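Reading Old Street Photographs
Handout for session 2: dry plates, exposure and dating
Course tutor: Hervé Arnaud

Please read this handout before the class. We will work in pairs with the prints from the Vallstead box, so you will need a magnifying glass and a pencil. No pens on the table, please.

1. What is a dry plate?

A dry plate is a sheet of glass coated with gelatine which contains silver salts sensitive to light. Before it, photographers used the wet collodion process, in which the plate had to be prepared, exposed and developed within a few minutes. A man who wanted to photograph a bridge had to bring his dark tent to the bridge. With the dry plate he could buy a box from a dealer, keep it for months, and develop the plates at home in the evening.

This change explains why we have so many street views from the years after 1880. A photographer could take a dozen plates in one morning. He could also wait for a tram, or for the sun to come round to the front of a building.

Plates were heavy and they broke. In the Vallstead box there are 22 plates with a broken corner, and on many of them the damage is older than the envelope. You can recognise this when the envelope has no mark from the sharp edge.

2. Exposure and movement

The early gelatine plates were already faster than collodion, but outdoor photographers often closed the lens down to a small opening in order to keep the whole street sharp. The price was a longer exposure. So in the same picture you may find very clear brickwork and a horse with no head, because the horse moved its head and the rest of it stood still.

Movement is useful to us. Look for these signs:

- Wheels. If the spokes can be seen, the cart was standing or the shutter was quick.
- Flags and washing. A soft edge tells you there was wind.
- Walking people. A person who crosses the street from left to right is more blurred than a person who comes towards the camera at the same speed.
- Ghosts. A transparent figure is a person who stayed in one place for only a part of the exposure.

Be careful with the word "empty". A street that looks empty in a view from the 1850s or 1860s was perhaps full of people who moved too much to be recorded. By 1900 this argument is much weaker, and an empty street is more likely to be a Sunday or an early morning.

3. Emulsion and colour

The ordinary plate was sensitive to blue and violet light, and very little to red. Orthochromatic plates were better with green and yellow, but still poor with red. For this reason a blue sky becomes white, and a red shop sign with black letters can become almost one dark surface. Students often write "unreadable sign, dirty negative", when the negative is quite clean.

The same rule applies to clothes. Do not say that a woman is in mourning only because her dress is black in the print. The dress may have been dark red.
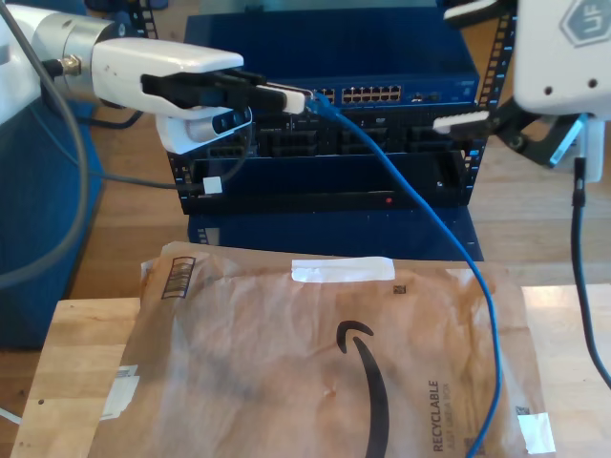 Fig. 1. White plug held at a port of the network switch; blue cable in another port.

4. How to date a street view

I ask you to follow the order given below. It is slower than guessing, but the result can be checked by another person.

First, write down everything that has a known beginning: a building, a monument, a tram line, a type of street lamp. The latest of these gives you the earliest possible date of the picture.

Second, write down everything that has a known end: a shop that closed, a church tower that was taken down, a horse tram that was replaced. The earliest of these gives you the latest possible date.

Third, and only then, look at the clothes and vehicles. They are less certain. People wore a good coat for twenty years, and an old cart was not thrown away because motor lorries had arrived.

Fourth, look at shadows and trees. They do not give the year, but they may give the season and the hour. If you know in which direction the street runs, a clear shadow is as good as a poor clock.

Worked case: plate 1439, Bramow, market side

The handwritten title says "Bramow, summer 1905". The Mabula coffee house can be seen on the corner, and the trade directory lists it for the first time in 1907. So the title is wrong, or it was written later from memory. The wooden kiosk in front of the bank was removed in the spring of 1911. We can therefore place the picture between 1907 and early 1911. The lime trees are in full leaf and the shadows at midday are short, which suits a date between June and August. As the kiosk was gone by the summer of 1911, the last possible summer is 1910.

Ohemaa Dankwa has pointed out to me that the directory was printed in January from information collected in the autumn before. The coffee house may then have opened already in 1906. I have left the question open in the catalogue and I would like to hear your opinion.

5. Exercise for next time

Choose one plate from numbers 22 to 59 and make a dating note of one page. Give your sources. If you use the Mutiment street index, write the page number, as the two editions do not agree. Keep what you see on the plate separate from what you have read in other places, and use a new paragraph for each.

Notes can be left in the tray by the door of the reading room.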